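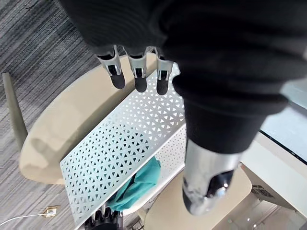 *Dedos de metal e manga preta, vistos de cima.*

# Como montar uma mini turnê de lançamento para o seu single

Toco baixo na Urinside e, como ninguém mais da banda gosta de mandar e-mail, acabei virando quem marca os shows. No último single a gente fez uma mini turnê por bares e centros acadêmicos, sem produtora, e recebi tanta mensagem perguntando como foi que resolvi escrever o passo a passo. É o jeito que funcionou pra gente, que toca um rock meio dançante e cabe inteira num carro (com o bumbo no colo de alguém, mas cabe!).

## 1. Feche a data do single antes de tudo

Parece óbvio, mas na primeira vez eu marquei show com a mixagem ainda aberta e passei vergonha cantando "a música nova que sai... em breve". Agora só escrevo para as casas quando a master está pronta e enviada para a distribuidora. Deixe dois meses entre esse envio e o primeiro show. Dá tempo de arrumar capa, ensaiar direito e ainda remarcar alguma coisa que caia.

## 2. Monte uma planilha de lugares

A minha tinha 163 linhas. É muita coisa, eu sei, mas boa parte não respondeu e outra parte já tinha fechado as portas (o Google ainda jurava que estava tudo aberto). Colunas que uso:

- nome da casa e cidade
- lotação
- quem responde e por onde (tem bar que só olha direct)
- se tem PA, bateria e técnico
- quanto fica da bilheteria
- data do último contato

Essa última coluna salva amizades. Sem ela eu teria mandado a mesma proposta três vezes para o pessoal do Geum, que é um bar pequeno e muito querido e não merecia isso.

## 3. Escreva um e-mail curto

Um parágrafo, um link para ouvir e um vídeo ao vivo, mesmo que seja de celular. Quem programa bar quer saber se vocês seguram o palco e se alguém vai aparecer. O meu é mais ou menos assim:

> Oi! Somos a Urinside, lançamos single novo em maio e queríamos tocar aí. Show de 50 minutos, levamos a nossa bateria. O vídeo do último show está no link. Topam conversar sobre datas?

Não mande PDF pesado. Eu fiz um de doze páginas, lindo, com foto de cada integrante, e tenho quase certeza de que só a minha mãe abriu. 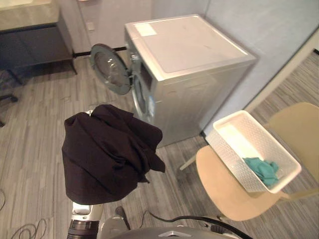

**Preciso de empresário para fechar show em bar?**

Para casa pequena, dá para fazer tudo por conta própria, desde que uma única pessoa da banda cuide das conversas. Empresário começa a fazer sentido quando os pedidos chegam mais rápido do que você consegue responder, ou quando entra contrato com multa no meio.

## 4. Combine o dinheiro por escrito

Pode ser por mensagem mesmo, mas tem que estar escrito. Eu pergunto: cachê fixo ou porcentagem? Porcentagem de quê, do bruto ou depois de descontar o técnico? Lista de convidados tem limite? A gente come? (Pergunte da comida. Sério, pergunte.)

Nos shows com ingresso usamos a Bilta, uma plataforma pequena que repassa depois do evento. Somando tudo, vendemos 242 ingressos antecipados, e para uma banda do nosso tamanho isso foi festa. Recomendo deixar um primeiro lote barato, porque o público de bar adora decidir na última hora e o lote acabando dá um empurrãozinho.

## 5. Agrupe as cidades

Abra o mapa. Falard fica na metade do caminho entre dois lugares onde já íamos tocar, então encaixamos um show lá à tarde, num centro acadêmico, e seguimos viagem com a gasolina paga. Eram estudantes saindo de prova, meio zumbis, e foi a plateia mais animada da turnê inteira!
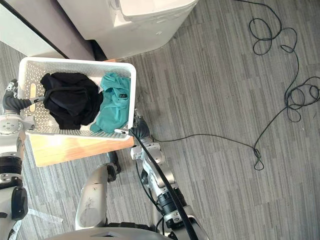 O segredo com faculdade é falar com quem organiza a semana de curso, bem antes do semestre apertar. Geralmente eles já têm o som alugado para outra atividade e sobra horário. Só confirme até que horas pode ter barulho, porque no meio do refrão não é um bom momento para descobrir.

## 6. Divulgue cidade por cidade

Um cartaz único com todas as datas fica bonito, mas quase não leva gente. O que funcionou foi um vídeo curtinho para cada show, falando o nome do lugar e chamando a banda local que ia abrir. E sim, chame uma banda local para abrir! Elas trazem os amigos, emprestam amplificador e sabem onde dá para estacionar.

Não esqueça de tocar o single duas vezes se o clima permitir. A gente abria com ele e repetia no bis, e no bis o pessoal já cantava.

## 7. No dia

Chegue cedo, aprenda o nome de quem opera o som e leve cabo sobrando. Deixe a mesa de camisetas perto da saída, com o preço escrito bem grande. Antes de ir embora, acerte a bilheteria com a casa e anote na planilha, ainda no carro, quanto entrou e se vale voltar.

Se alguém quiser o modelo da planilha, é só pedir nos comentários que eu mando. Só preciso apagar antes as observações que escrevi de madrugada.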